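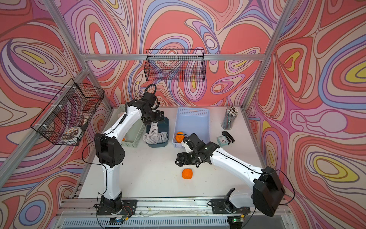

Two-arm cell at Genorska, fruit sorting task, wavy walls up.

Thread on the background study we finished this month. Short version: changing the walls during data collection helped more than collecting more data did. 1/

The setup is two arms on one rail, a white tabletop, and three walls we can cover with printed panels. The task is to pick up an orange and put it in the basket we ask for. The clock, the pencils and the wire baskets are clutter. The policy has no use for them. 2/

We started last year with plain gray walls. The policy trained on that data did fine in our cell. Then we shipped the weights to the Mesville lab, which has the same arms and the same table but a window and a brick wall behind it. It reached for spots where there was no orange. 3/

Dagim Woldegiorgis suggested the cheap fix, which was to print loud patterns and swap them between sessions. We ended up with 19 wall sets. The one in the photo is coral, lavender, blue and cream bands, and people in the office either love it or ask when it's coming down. 4/

Total collected: 1,271 demonstrations, all teleoperated, all with the same operators we used for the gray-wall set. We trained one policy on the patterned data and one on a gray-wall set of the same size. Same network, same training steps, same cameras. 5/

Each policy then got 100 trials in Mesville. Nobody from our team ran them. Mahlet Tesfamariam set the start positions from a printed sheet and scored every trial before she was told which policy was which. 6/

The patterned policy finished more than twice as many trials as the gray one. Back in our own cell with gray walls up, the gray policy was still slightly better. We expected that and it's in the writeup. 7/

Something we didn't expect: most of the gain came from the grasp, very little from the placing. Once an orange was in the gripper, both policies usually found the right basket. The gray policy lost its trials earlier, closing on air or bumping the ball away. 8/

We also tried adding the patterns in software, by masking the walls and pasting new ones in. It helped some. It fell short of the printed walls, and our best guess is the color the real panels throw onto the table and the white parts of the arms. We haven't tested that guess yet. 9/

Limits. One task, one kind of arm, 2 sites. The lighting in Mesville was different too and we can't fully separate that from the background. If you have a third site with a matching table, please write to me. 10/

Practical notes if you want to copy this. Use matte prints, glossy ones gave us glare in the top camera. Change the walls between sessions and keep the clutter moving on its own schedule, or the policy can tie one to the other. We made that mistake with the first Trandham batch and had to throw it out. 11/

Panel files and the scoring sheet go up in August. The Luo gripper runs are a separate study and will get their own thread. 12/12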